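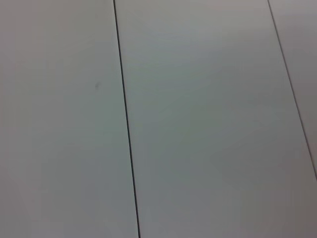
Can the white work table be cleaned with the lemon spray from the kitchen? Better to use warm water and a soft cloth only, because the spray leaves a film on this kind of surface.

Ticket opened Thursday, July 16, 2020
Place: Florkstead, second floor
Item: table with basket, ordered through Hauser
Status: waiting for part

The user writes that the table is sticky in the morning and that small dark marks come back after wiping. I asked which product was used. It was the Grollton spray, 18 days in a row.

Step 1. Washed the top two times with warm water, dried with a cotton towel. Sticky feeling is gone.

Step 2. Checked the basket, the dark brown wicker one with the rounded corners. 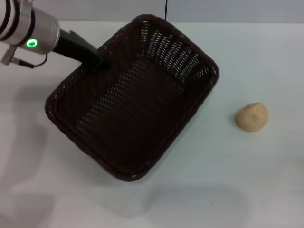
Wicker of this color can leave marks when it is put back damp, so I asked the users to let it dry on a rack for 6 hours after each washing. They did not know this and I have added it to the Stivau care sheet.

Step 3. Ordered felt pads for the underside of the basket. Hauser had only the small size, so I took one pack of 18.

Still open: the pads did not arrive yet. Please do not close this ticket before they are glued on. If the marks come back in the meantime, write here and say on which side of the table.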